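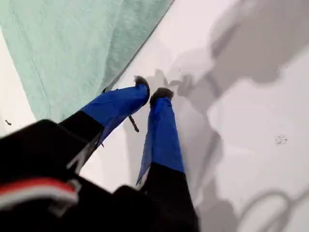 27 Sep 2019

Community mapping workshop, Villulero, session two. Topic: who gets to write down where the commons ends. We printed 40 copies of the draft protocol and people took 40 copies, though I suspect the fans on the ceiling were broken and the paper got used accordingly.

Main sticking point is still clause four. The draft says the "representative body" consents to boundary data being shared. The fishing families say they have no such body, they have a meeting – it happens when the fish are late. Suggested wording: "the customary assembly, however called." Lawyers at Bodnár will hate "however called." Leaving it in.

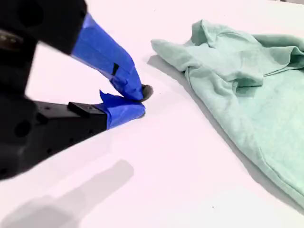

Scale is the other headache. The Tronurberg base sheets are at 1:100 000, so the sacred grove comes out as a smudge and the disputed creek doesn't come out at all. The ministry sheet does show the creek, 400 meters from where the creek lives. Elders found this very funny. I wrote it up as "discrepancy."

Place names: 241 on the list, spelling agreed for most of page one.

To do before November:
- redraft clause four, both languages
- ask Grultis if the grove can be left off the public layer and kept on the community one
- find out who holds the 1970s survey (everyone says the other office)
- more paper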